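**Atelier Prerkar – séance 4 : pince et scène simulée**

Support : L. Prantl. Salle ouverte le mercredi.

- Modèle de la pince : doigts à biellettes, paume fixe.
- Pas de simulation : 3000 par essai, 20 essais par réglage.
- Frottement : le régler sur le doigt gauche, puis recopier à droite.
- Maillages de collision – convexes uniquement, 16 au maximum.

Avant de lancer un essai, vérifier le point de vue proche de la pince.

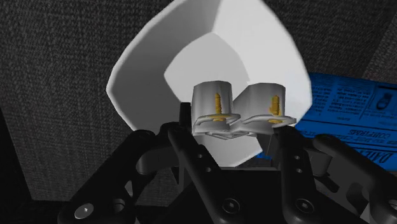 *Fig. 4 – Rendu simulé : doigts noirs, deux clips blancs et leurs vis dorées.*

À rendre : fichier de scène et journal des essais.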